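18th August – bench 2, Tollirow trial

Long one today, so get a coffee. Loukia wants my notes in by the time she talks to the Tollirow people again, and I'd sooner write everything down now than try to remember it in a week.

For anybody joining late: Tollirow is the bin-picking package Gerasimos found. You get the planning software, a calibration routine, a license for one cell and a support line. You bring your own arm and your own gripper. We have it on a trial until October and then we either pay or hand it back. The other one on the list is Kombridge, which we had in the spring and which Radka still likes better (hi Radka). I'm trying to be fair to both!

**Setup**

Install was easy. I'll give them that straight off. The controller handshake came up on the second try, and the second try only happened because I'd typed the wrong address in the first place. Their setup wizard asks for the tool center point, the payload and the cable side, and I really like that last one. You tell it which side of the wrist the hose bundle rides on and it stops planning moves that wind it up. Kombridge made me do that with a pile of joint limits, and I got it wrong twice.

Calibration was less fun. The routine wants the arm to visit a set of poses over the bin while the camera looks at a target, and three of those poses were plain unreachable with our bins where they are. You can skip poses, but the button is hidden under "advanced" and the manual doesn't mention it. Mekdes found it. After skipping those, the calibration finished and the check at the end gave us a green result, so I moved on. I'd still like to run it again with the bins shifted forward a bit to see whether the number gets any better.

Note to self: the wizard saves the calibration under the name of the cell, and if you rename the cell it does NOT bring the calibration with it. Lost half an hour to that. Ask support whether it's on purpose.

**Parts and bins**

Same red and green blocks we used for the spring trial, so the two packages get the same job. Same metal bins too, clamped together the usual way. I did think about buying nicer ones, and Loukia said no, the customers' bins aren't going to be nice either. Fair enough.

The bare floor of the front bin is the tough part. It's worn and it throws light back at the camera in patches, and a depth picture of shiny metal is never pretty. Tollirow has a "reflective container" switch that is supposed to help. With it off I got ghost parts on the floor, two or three every scan, and the planner would very happily send the arm down to grab one. With it on, the ghosts mostly went away, but the scan got slower and it started to miss dark green blocks that were flat against a wall. I wrote to support and they said to teach the empty bin first. Did that. Much better! Wish that had been step one in the manual, in large print.

**Picks, morning**

I ran 200 attempts before lunch, refilling whenever it told me it had nothing left it could reach. 13 failed. I logged each one by hand, and the rough story goes like this:

- most of them were parts close to a wall, where the finger had to come in at an angle and the planner picked a grasp too near the end of the block
- a few were two blocks lying against each other that it read as one wide part
- one was me, I bumped the table

The two-blocks-as-one thing bothers me the most. It's the same trouble we saw with Kombridge, but Kombridge would at least lower its confidence and try something else. Tollirow was sure of itself every time. There's a setting called "part separation" that goes from 0 to 10 with no units and no explanation. I put it on 7 and it got pickier. Gerasimos thinks it's an edge threshold. I think it's a knob somebody added for a demo. Question for support, again.

**Picks, afternoon**

Slower arm speed for this batch, at Radka's request, so we could watch the approach moves. I was glad we did. The paths are really nice on this thing, smooth all the way in, and the wrist hardly ever does that sudden flip that makes everyone in the room step back. Going down between parts it keeps the finger lined up with the gap very well. I stopped it partway down on one of those to get a look at the clearance.

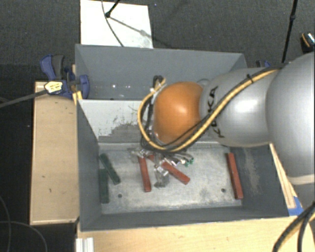 *Gripper finger down between two of the red blocks, front bin.*

I asked Mekdes to look at the screen while I looked at the bin, and the planned position and the real one agreed as well as either of us could judge by eye. Need a proper measurement before we put that in the report, so please don't quote me on it yet.

What I'm less happy with is how it picks its next part. It goes for the highest-scoring grasp every time and the score seems to lean hard on how much of the top face it can see. A part sitting by itself next to a wall will get left until the end even when it would be an easy pick with a slightly tilted approach. Then you're at the bottom of the bin with only wall parts left and the rate drops like a stone. There is a "clearance bias" slider. Tomorrow's job.

**Rate and money**

Best stretch came to almost 600 picks an hour by their dashboard, but I don't trust it. The dashboard leaves out scan time if the scan overlaps with a place move, and it leaves out retries completely. I'm going to write a little logger off the gripper signal and compare.

Price: Gerasimos has the quote. The license is fine. The yearly support is more than I expected and you can't drop it in the first year. Kombridge is cheaper up front but charges for every part you add after the first handful, and our parts list only ever grows. He's making a spreadsheet, and I'm staying out of it.

Support has been good so far. Iason Rallis called back himself both times, quickly, and he knew the product inside out. On the second call he admitted that the wall problem is known and that a fix is in the next release. No date though. Loukia, could you push him for one?

**To do**

1. Recalibrate with bins forward, using the skipped poses if they can be reached.
2. Logger for true cycle time, retries included.
3. Part separation at 3, 5 and 7, same fill each time.
4. Clearance bias – try the top end, see if the wall parts get taken earlier.
5. Ask support: cell rename, units on the separation setting, release date for the wall fix.
6. Check the hose bundle after the long runs. I want to be sure the cable-side setting is doing its job at full speed too.
7. Drirness are sending over their sample parts. Thin ones, apparently. Radka to open a new part entry and write down how long it takes from drawing to first pick.

Where I'm at tonight: I like using it more than Kombridge, and I trust what Kombridge tells me more. If the logger comes out anywhere near the dashboard I'll probably lean to Tollirow. Radka, feel free to write your rebuttal underneath, I left half a page.

Arm parked, trial license file backed up to the shared drive under "bench 2".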